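Why Do We Sort Things?

Have you ever tipped a tub of building blocks onto the floor to look for one small piece? You can see hundreds of pieces, but you can't find the one you want. Now think about a cutlery drawer. You can pull out a fork in the dark. The difference is that somebody has sorted the drawer.

Sorting means putting things into groups. The things in each group have something in common. It might be their colour, their size, what they are made of or what they are used for.

Scientists have another word for it. They call it classifying, and they have been doing it for a very long time.

Sorting starts early

Babies begin to sort before they can talk. They learn which things are food and which are not, and they learn which faces they know. By the time children start school, most can put red things in one pile and blue things in another.

Animals sort things too. A squirrel may eat one acorn straight away and bury another for later. Honey bees store pollen in some cells of the comb and honey in others. A bowerbird in the Australian bush collects objects for his bower, and the satin bowerbird picks out blue ones. He will take feathers, flowers and even bottle tops.

Choosing a rule

Every time you sort, you need a rule. Say you have a jar of buttons. You could sort them by colour, by size, or by the number of holes. Each rule gives you different piles, even though the buttons are the same.

None of these rules is wrong. The best one depends on what you want to do. If you are sewing a green button back onto a coat, sorting by colour will help. If the button has to fit through a small buttonhole, size matters more.

Some things are hard to place. What do you do with a button that is half green and half white? You can put it with the green ones, put it with the white ones or make a new pile. Museums and libraries have the same problem every day. A book about the history of football could go with history or with sport. The library picks one place and writes it in the catalogue so that people can look it up.

Boxes, trays and drawers

Once things are sorted, they need somewhere to stay. Otherwise they get mixed up again. People have used pots, baskets, shelves and sacks for this for thousands of years. Printers used to keep metal letters in large shallow trays called cases. Each letter had its own section. Letters that were used often, such as e, had a bigger section and were kept close to the printer's hand. Capital letters were often kept in the upper case and small letters in the lower case. We still use those names today.

Clear and see-through boxes came much later, when plastic became cheap. They let you check what is inside without lifting the lid. 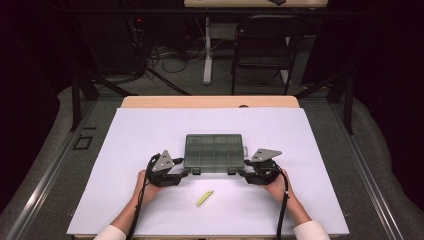 A see-through plastic organizer box.

Ewan Cowie's shells

Ewan Cowie began picking up shells when he was in Year 2. He kept them in a bucket on the back step. After a few summers he had 650 shells and the bucket was full. The heavy ones had sunk to the bottom and some of the thin ones had broken.

His aunt, Nest Eynon, works at the Ekavard Museum, where she looks after the natural history drawers. She asked Ewan what he wanted to know about his shells. He said he wanted to know which animals had made them.

So that became his rule. First he made two big groups. One was for shells that come in two halves joined by a hinge, such as cockles and mussels. These are called bivalves. The other was for shells in one piece, such as whelks and periwinkles. Most of these come from sea snails, which belong to a group called gastropods.

Then he split each big group into smaller ones by looking at shape and pattern. He ended up with 13 groups, and a tray for shells he could not name. He wrote a label for each group with the name of the animal and the beach where he found the shells.

The museum has its own shell collection, with 2111 shells in it. They are kept in the same sort of order, with big groups divided into smaller ones. Every shell has a number, and the number is written in a book with the date and place. A shell without a label can still be nice to look at, but it tells a scientist much less.

Sorting living things

Scientists sort all living things in a similar way. They begin with very large groups, such as animals and plants. Animals are then split up again and again until you get to a single kind, which is called a species.

The groups sometimes change. People once thought whales were fish, as they live in the sea and have fins. But whales breathe air and feed their young on milk, so they are now grouped with the mammals. When scientists learn something new, they may have to move an animal to another group.

Try it yourself

You will need a mixed handful of small things from around the house, such as buttons, dried beans, coins and paper clips. Ask an adult before you take anything. Keep small objects away from babies and pets.

Spread everything on a table. Choose a rule, but keep it secret. Sort the things into groups and ask a friend to work out your rule. Then let your friend have a turn.

When you have both had a go, mix everything up and find a rule that neither of you has used. You might try things that float, things that roll, or things a magnet will pick up.

Words to know

Bivalve: an animal with a shell in two halves.
Catalogue: a list of everything in a library or collection.
Classify: to put things into groups.
Gastropod: a snail or slug, on land or in water.
Species: one kind of living thing.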